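Setting up tag posts for a wrist camera on a small arm

By Ximena Toledo
Posted April 3, 2026

These are the steps I use to get the arm at the Praststead shop to find a printed part and close on it without hand jogging. You need an arm with a two-finger gripper, a small camera at the wrist, a printer that can do clean vertical walls, and a computer running whatever marker detection library you like. I run mine through Bunora, the control script Xuân Cù wrote for our bench, but nothing below depends on it.

1. Print the post

Start with a plain rectangular post. Round over the top edge so the fingers slide past it if the approach is a little high. Keep the side faces flat. I made my first one with tapered sides and the pose estimate was off every time, since I had told the software the tag was vertical and it wasn't.

Use matte filament in a light color. Glossy filament throws a highlight across the tag as the arm moves, and the detector drops out.

2. Make the tags

Mine are 26 mm across the black border. Leave a white margin outside the border at least as wide as one cell. If the post is white, the post itself can serve as the margin, but check it under your own lights first.

Give every face its own ID. Write the IDs down with the face they belong to. Our list is taped inside the cabinet door, and it has saved me more than once.

Print the tags on plain paper with scaling turned off, then measure one with calipers. A tag that is 2 mm too small gives you a distance that is wrong in the same direction every time — easy to mistake for a bad camera calibration.

3. Fix the tags to the part

Put one on each of two neighboring faces. As the wrist rotates, one face turns away and gets too narrow to read, and the other one takes over. Tags on the larger parts around the post help as well when you are still far out.

Press them down from the middle outward with a glue stick. Wrinkles matter more than small errors in position, which you can measure and enter later. 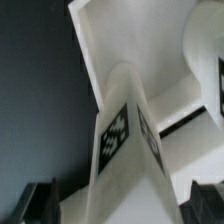

4. Teach the approach

Jog the arm by hand until the post sits between the open fingers, with space on both sides. Save the tag pose at that point. This is your target. Back off along the tool axis and save a second pose. The script should always pass through the second pose before it goes to the first.

Run it at low speed with a hand on the stop button. Do 4 runs from different starting positions before you let it close the gripper.

5. If it misses

Tag seen, but the arm stops short: check the tag size in the config file.

Tag lost close in: the lens is probably out of focus at that range. Pirjo Aaltonen refocused ours by loosening the lens ring a quarter turn.

Tag flips between two angles: this happens with small tags seen nearly head-on. Come in at a slant, or use both faces in one solve.

Post files are in the shop folder under Lultov, part number 292.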